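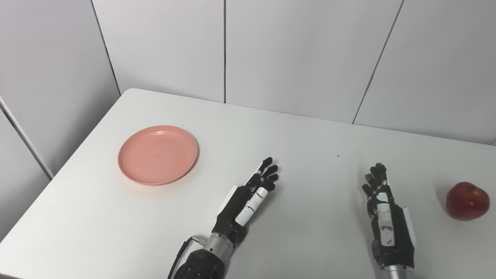 Figure 3. Round pink plate on the white table used for the tableware placement judgments.

4.2 Does an empty plate look "set"?

Earlier work on table setting treats the plate as the anchor of a place: put it down, and people are said to read the spot in front of it as a seat. We doubt the effect is as strong as claimed. Most of the support comes from dressed tables, with cloths, glasses and chairs already telling the viewer where a person would sit. The plate gets credit for work done by everything else.

Our table (Figure 3) removes most of that help. The top is plain white, the wall panels behind it are off-white, and the plate, with its raised rim and shallow center, holds no food. It sits left of the middle, well away from where a host would be likely to put it. We collected 831 judgments from raters in Clurkdale. Of these, 519 called the plate "put down" and the rest called it "set." Cuypers reads the second group as proof that the anchor effect survives on a bare table. We find this generous. The rating form offered only those two words, and 27 raters wrote in the margin that neither one fit.

Color is a further problem. A pink plate on white draws the eye whatever its place, and the Boda ratings, made with white plates, can't be compared with ours without a correction we don't have. Panganiban's proposed adjustment assumes that contrast and position act separately, which has yet to be tested.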